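FOR RELEASE June 4, 2019

Skorard's shredded paper gift fill now comes in weighed bundles

Hi, Rajeshwari Mathew here. I run the packing side of Skorard, and I've been asked to write our announcement myself this time, so please forgive me if it sounds more like a letter than a press release!

The news is that starting today, we're selling our cream shredded paper in ready-to-use bundles, weighed one by one and shaped by hand. We're calling the line Ondent. Up to now you could only get our shred from us in the big sack, and I know from your emails (I read all of them, even the cross ones) that the big sack is a lot to live with if you're a small shop wrapping a few jars of honey or a candle for a customer who's in a hurry. You open it, it gets everywhere, and you're finding curls of paper in your cash drawer until spring.

A bundle is a much friendlier thing. You pick one up, drop it in the box, fluff it with your fingers and put the gift on top. My business partner Yaqin Lü tested them at her sister's soap stall last November, and that first batch of 2152 bundles was gone before the month was out. We hadn't even printed a label yet – people were buying them out of a plain bag.

We do the work on a green table against the back wall. The loose shred gets tipped out in one enormous heap, and then it's handfuls onto the kitchen scale, a bit more, a bit less, press it together, and over to the finished pile.
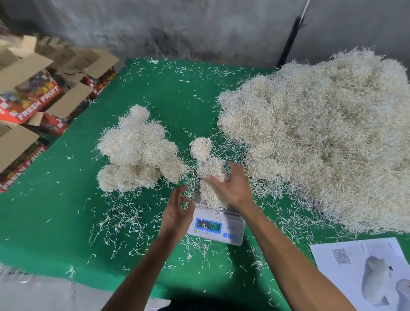
I did look into having it done by machine. The samples I got back were hard little pucks that you had to pick apart with your nails, and they never really puffed up again. Hands are slower, but they know when to stop squeezing. You want the clump to hold together on the trip and still open up nicely when somebody pulls at it, and that took us two months of practice to get right. Yaqin is still faster than I am. She says it's because I talk too much, and she may have a point.

Now for the practical part. Ondent bundles come in two sizes. The small one suits a mug or a bar of soap, and the large one is meant for bottles and jars. Cream is the only color for now. I'd love to do a soft green for the winter holidays, but the sample dye rubbed off on a white napkin and I wasn't happy, so we're going back to the supplier on that.

You can buy the bundles in packs of four at the Gallardo market hall, where we share a counter with Histus, the ribbon people, or order from us directly and we'll mail them. The big sack isn't going away, by the way. If you have the space and a good broom, it's still the cheapest way to buy shred from us, and plenty of our regulars swear by it.

Shops that would like to try a small and a large before ordering can write to us with a mailing address and I'll send one of each. And if you're a reporter who wants to come and have a go at the table, you're very welcome – wear something that doesn't pick up lint.

Press contact: Rajeshwari Mathew, Skorard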